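# The Long Way to Flenden

The 14 bus leaves Trereck at ten to seven in the morning, and on most days it has fewer than a dozen people on it by the time it reaches the top of the hill. It goes through Jaselier, stops outside the closed post office at Eynon, and gets to Flenden just before eight. The same trip by car takes half an hour. People who have a car use it, and that is most of the trouble with the 14.

The county wants to cut the route to two buses a day, one out and one back. At present there are seven. A public meeting in Jaselier last October drew so many people that the doors were left open so those outside could hear. The decision was put off, then put off again, and the route now has funding until next spring.

Yeshi Derese has caught the early bus for six years. She works in the kitchen at Flenden hospital and has never learned to drive. Her shift starts at half past eight, so the seven o'clock bus suits her well enough. Getting home is harder. The last bus leaves Flenden at twenty past five and her shift ends at five. If the kitchen runs late, she walks quickly.

"I have missed it four times," she says. "Once my neighbour came for me. The other times I paid for a taxi, and a taxi is most of a day's money."

Under the new timetable the return bus would leave at a quarter to four. She has asked the hospital whether she could change her hours and is waiting to hear.

Jaselier has 2,357 people, going by the figure the parish uses, and Eynon has 1,197. Neither has a bank or a dentist. Jaselier has a small supermarket and a surgery that opens three mornings a week. Eynon has a pub, a primary school and a garage that sells bread and milk. Anything else means going to Flenden or Trereck, and for older people in both villages that has meant the bus for as long as they can remember.
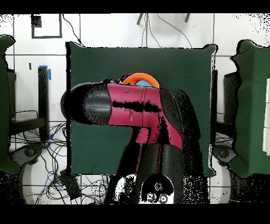
*A robotic arm in magenta and black, in front of dark green fabric.*

Students are the other large group on board. The college at Flenden takes sixteen to eighteen year olds from all along the valley, and there is no sixth form any nearer. They get on at Jaselier in ones and twos and mostly sleep. A yearly student pass costs £1,920 less a county discount, which parents say has shrunk each year. Several families in Eynon have worked out that sharing lifts is cheaper, and some of them have stopped buying passes. Each one who stops makes the passenger numbers look worse the following year.

The county's case is simple. Fares cover a small part of what the 14 costs to run, fuel and wages have gone up, and the middle of the day is very quiet. On the 11.20 from Trereck I was one of three passengers as far as Eynon, and one of two after that. The driver said this was normal for a Tuesday.

But the quiet buses are used by people who plan their week round them. A man going in to have his eyes looked at told me he could manage the 11.20 and be home for his tea. With one bus each way he would leave before seven and spend the whole day in Flenden for a ten minute appointment. There is a café at the bus station there, and a bench outside the library. In winter he would rather not go at all.

One idea being talked about is a smaller vehicle that people book the day before. A scheme of this kind would cover both villages and the farms between them, which the 14 has never done. Yeshi Derese likes the sound of it but wants to know what happens on the days she cannot say when she will finish. Others worry about booking by phone and being kept waiting, or being told the seats have gone.

The county is taking comments on the timetable until Monday, July 28, 2025. Paper forms can be picked up from the surgery in Jaselier and the garage in Eynon, and drivers on the 14 carry a few behind the cab. On the evening bus home, Yeshi took one for herself and one for her neighbour.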